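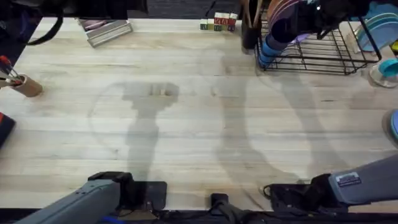

Ticket: gripper opens early on cup task, right after lift
Project: Sakent
Station: Darnley
Status: closed, one item moved to a new ticket

Reported Saturday morning

The policy trained on the Leckie demonstrations is dropping cups. It reaches, closes on the cup and lifts, and then it opens the fingers before the carry is finished. The older checkpoint doesn't do this on the same station. Validation loss on the new one is lower than on the old one, so the training curves gave no warning.

Steps to reproduce: load the latest Leckie checkpoint, set the table for the tableware task, start from the home pose, run until the first release. It doesn't happen every time. It is more common when the cup goes a long way across the table.

First checks

Restarted the controller and homed both arms. No change.
Swapped the finger pads for new ones. No change.
Raised the grip force limit one step. No change, and put it back after.
Replayed a recorded demonstration open loop. The cup was carried and released where it should be, so the hardware and the low-level controller look fine. From here on this was treated as a data problem.
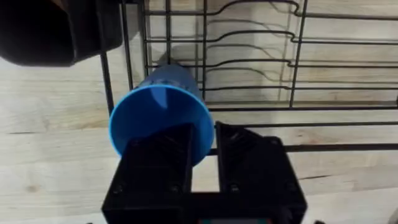

The next thing to look at was the phase labels. Sakent trains an extra output that predicts reach, hold or release from the wrist view, and the gripper command is weighted by it. Dumped that output for the failed runs. In nearly all of them the release score climbs while the cup is still being carried, and the open command follows it. The arm motion at that point is normal.

Then pulled the training labels and stepped through them next to the wrist video. The release label starts too soon. The fingers are still closed on the cup in the video and the label already says release. The offset is 100 ms and it is the same in every episode checked.

The first guess was a slow camera driver. That was wrong. The raw files line up when opened directly, and the offset only shows up after conversion.

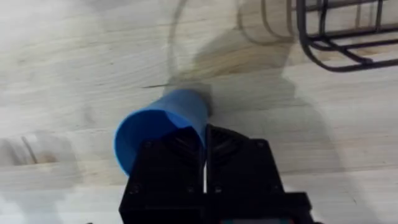

Cause

The Farkero converter resamples joint data and video to a common clock. An update last October changed it to stamp video frames at arrival time, while joint data kept its capture time. The labels are made from finger width, so they follow the joint clock, and every label lands early against the video. Reach to hold is affected too, but closing a little early over a cup does less harm, so it went unnoticed.

This also explains the good validation loss. The validation episodes went through the same converter and have the same offset.

Fix

Set the converter back to capture time for both streams. Reconverted all the Leckie episodes from raw. Retrained with the same seed and the same settings – nothing else was touched, so the comparison is fair.

Result

Ran 36 trials with the retrained policy, with the start layout changed between trials. Early opening happened in 2 of them. Both had the cup held close to the rim, and the release score was noisy the whole way through instead of climbing early, so this looks like a separate problem.

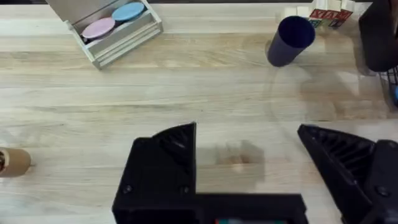 Added a check to the converter. It compares finger width against finger motion in the video on a few episodes and stops if the two don't line up. It adds about 2 minutes to a conversion. Anyone with a reason to skip it can use the flag, but please write that in the run notes.

Still open

Rim grasps with a noisy release score – moved to a new ticket.
Other datasets converted since October need the same redo. Don't compare checkpoints across old and new conversions until that is finished. The old files stay on the Darnley drive, marked as bad, and should not be used for training.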